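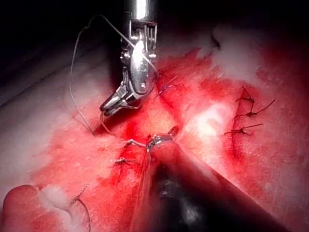

A needle driver with suture thread held in its jaws.

Staniforth flats: drainage work starts Wednesday

Work to stop rainwater getting into the lower ground floor at Staniforth Court begins on Wednesday, 8am. Contractor is Stamer. Expected to last 2 weeks, weather allowing.

Water has been coming through the rear wall since January. Worst in the bin store and the two flats next to it — skirting boards lifting, plaster gone soft, a smell in the hallway that tenants say never quite clears. A survey by Bindar found the old clay pipe behind the building had collapsed in two places. Roof water from the back downpipes was going straight into the ground beside the footings.

The plan is to dig out the rear path, lay a new pipe to the road drain and fit a gully under each downpipe. Rear wall to be scraped back and coated below ground level before the trench is filled. Inside, damp plaster comes off up to waist height and the brick will be left bare to dry. No date yet for replastering. Stamer says it wont skim over wet brick, so tenants could be looking at bare walls well into the next season.

Residents will lose 16 parking spaces at the back while the digger is on site. Permits for the Jatix car park, 200 yards up the hill, are being posted through doors this week. Anyone without one by Tuesday night should ring the housing office. Bins move to the front, collection day stays the same.

Cost of the outside work has not been given. Tenants in the affected flats have been offered £2000 each towards flooring and furniture, which some have accepted. Others are holding out untill they see what the walls look like with the plaster off.

The side gate will be locked during working hours. Front entrance and lift as normal. Water may be off for short spells on the first morning — notices to go up in the lobby the night before.

A second phase, covering the gutters and the cracked render on the east side, is still out to tender.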